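PRESS RELEASE - for immediate use

Cokska laundry and folding days start Sat 1 June

Bring your creased T-shirts. Steinbach is opening its big room to anyone who wants to learn to fold properly, free, no booking.
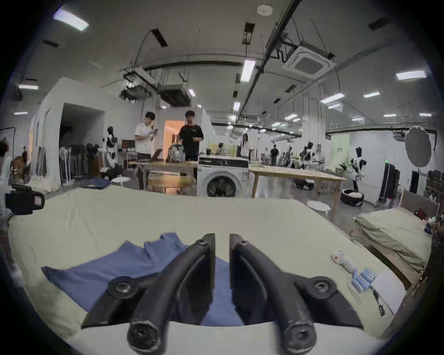
By Nneka Lawal, Steinbach press desk

One washing machine, a big padded surface, plenty of space. Sessions run 40 minutes, 10 people at a time. Tekholm is paying for the first run, some 2,000 leaflets going out this week.
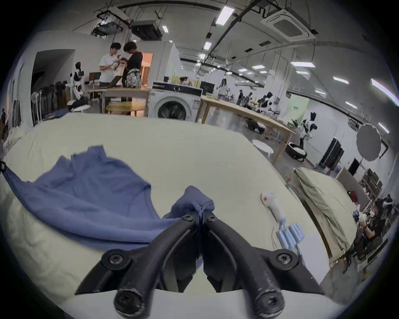 Start with the neckline, says organiser Hae-won Ha. "Flat first, then sleeves. People rush the sleeves." Cotton tops only for now, jumpers and beding from October.

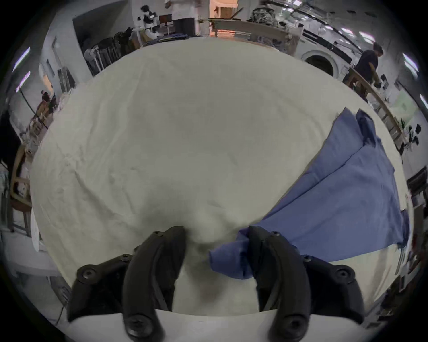 Blue garment on the covered table, part folded. Photo: Gun-woo Cho

Doors at the side entrance. Tea provided, bring own mug. Press enquries to Amr Lamrani at Steinbach.

ENDS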